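Witstead Handling Project
Progress report to the Jevelier Fund, equipment line
Prepared by Siv Engebretsen

Spending since the February report has gone mostly to the two-arm cell. The arms, frame and table are paid for. What remains open is the grippers, the spare parts and the second cell at Jerkton.

Fingers are the part we expect to replace most. Powell quoted $366 per pair, with a minimum order of 10 pairs. Meifang Hao has asked for a smaller first order so that we can change the notch shape before committing. We have no answer yet.

Baskets, foam blocks and other test items have cost up to $700 and we do not plan to ask for more under that heading. The sorting task uses ordinary household goods, and replacements can be bought locally.
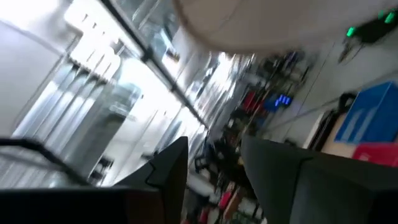
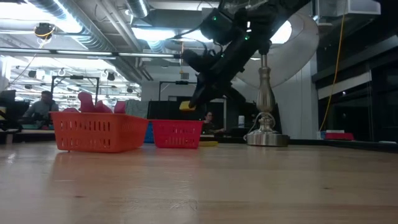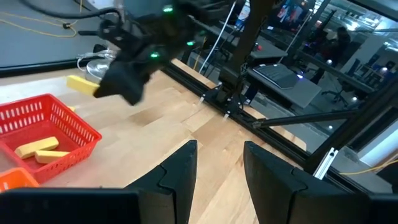
Two-arm cell, Witstead. Second and third pictures: sorting task with the red basket.

We request approval to move $2,000 from travel to equipment. It would cover the first finger order if Powell agrees to fewer pairs, plus wrist camera cables and one spare camera. If the minimum stands, the finger order alone comes to $3,660 and we would have to come back to you with a revised request.

The Jerkton cell is on hold. We have a price for the frame but not for the arms, and the room still needs power work that the landlord has not scheduled. We suggest leaving that money where it is until the next report.

Quotes and receipts are attached. Questions on the parts list should go to Meifang Hao.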